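The Mouse Lessons
How a small robotics shop is collecting the examples that teach two arms to work together
10/12/2018

Ask Uriel Sepúlveda what his team makes and he'll say "episodes." Episodes are what everybody at Rivadeneira talks about, over coffee and across the workbench and probably in their sleep. An episode is one complete run at a job, start to finish, with a person guiding a pair of robot arms while the computer writes down every joint angle and every camera view. Stack up enough of them and a learning system called Cato can start to find the pattern.

The job that has taken over the lab since July is a computer mouse. Cato has to learn to handle a whole one, handle the pieces of one, and reach inside an open one with a gripper, all on a plain white table. I expected this to be dull to watch. I stayed until dinner!

A mouse, once you look at it the way a gripper has to, is a wonderfully awkward thing. It's smooth and it has hardly a straight side to grab. Come down with one finger closer than the other and you're likely to shove it across the table before you ever get a hold on it.
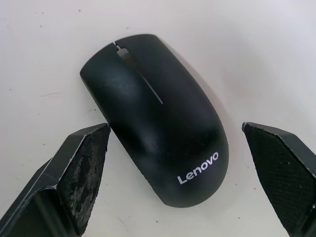

Why not just program the moves by hand?
A fixed set of moves works only as long as the mouse is always in the same spot, turned the same way. Recorded examples let the system see many starting positions and learn how a person adjusts to each one.

Adjusting is the part Sepúlveda loves to talk about. He grabs my notebook and draws two arms, which the team calls Ular and Trilik, and then a lot of arrows. One arm holds and the other works. The trouble is that holding isn't passive. When Trilik pushes, Ular has to push back just enough, and the angle it picked a moment earlier decides whether Trilik can get in at all.

"You do this every time you open a jar," he tells me. "You've had a lifetime of practice and you never wrote any of it down. So now we write it down."
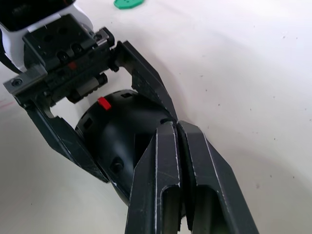 Two grippers, one rounded black part: sharing a grip is among the hardest skills to record.

The person guiding the arms feels this right away. I got a turn, and my first try was terrible. I had both grippers closing in on the same small part and no idea which one was supposed to give way. A good operator settles into a rhythm, one hand steady and the other busy, and the recordings carry that rhythm with them. Sepúlveda can scroll through a set of joint readings and tell you who was driving.

New operators train for three days before any of their episodes count. After that they work in sessions of eight runs, then stop and stretch, because tired hands make sloppy examples and Cato will copy sloppiness as happily as it copies skill.

Reaching inside is where things get really interesting. The working gripper has to go into an opening not much bigger than its own fingertips, and those same fingertips block much of what its camera would like to see. Operators learn to line up early, while the view is still clear, and then trust the approach. 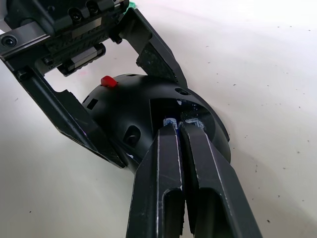
Into the opening: the fingertips work inside the housing while a second gripper holds it from above.

I asked whether the failed runs get thrown out. Some do. If an arm faults or a camera drops out, the run is gone. But a fumble followed by a good recovery is treasure around here, and Sepúlveda saves those with a note attached. A system that has seen only perfect grasps has no clue what to do after a bad one. He'd like seven recoveries in every batch, and he usually has to settle for fewer, since the better the operators get, the less they fumble. (He has considered asking them to be clumsy on purpose. They're not very convincing at it.)

Variety matters just as much. Between runs, the parts get turned, flipped, and moved closer or farther away, so that no two starts are quite alike.
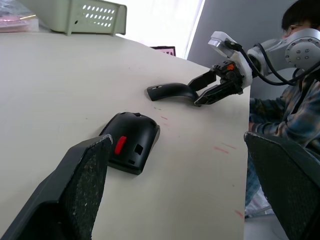 It's slow work, and I found it hard to leave. A run ends, the parts get a new arrangement, the arms go back to their starting pose, and the next one begins. Over at the screen, Sepúlveda replays the last one at half speed and points to a tiny pause before the fingers close. He wants Cato to pick up on that pause. He has two operators who do it naturally, and he's asked them both to come back tomorrow.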